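Planning a Mobile Base Purchase from Simulated Rooms
Prinley integration notes, November 11, 2018

Run the room in simulation before requesting a quote. Base width, turning space and arm reach set most of the price, and all can be checked on a rendered spa layout.

Step 1. Check the route. Load the room and stop the base short of the door. Measure clear width with the door at its working angle, then add the handle. Mark loose furniture as movable.

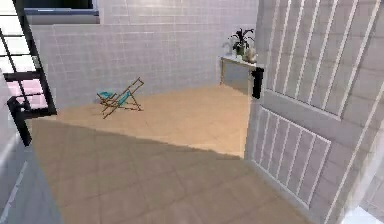
Figure 1. Rukstead spa model: slatted door, deck chair on the tiled floor, console table behind.

Step 2. Check reach. Place the base beside each work surface and record the longest reach needed. For a massage table, test the face cushion as well as the near edge. If one end is close to a wall, plan the approach from the open side.

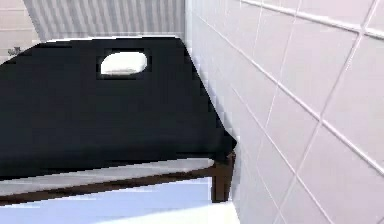
Figure 2. Massage table, black padded top with white face cushion. The corner leg is close to the tiled wall.

Step 3. Fill in the budget sheet. Our figures for the Lyimo base:

Rental, per day: $254
Delivery to Vindville: $400
Spare wheel set: $49
Minimum rental: 6 days

Enter the arm on a separate line. Quotes are held until the end of March.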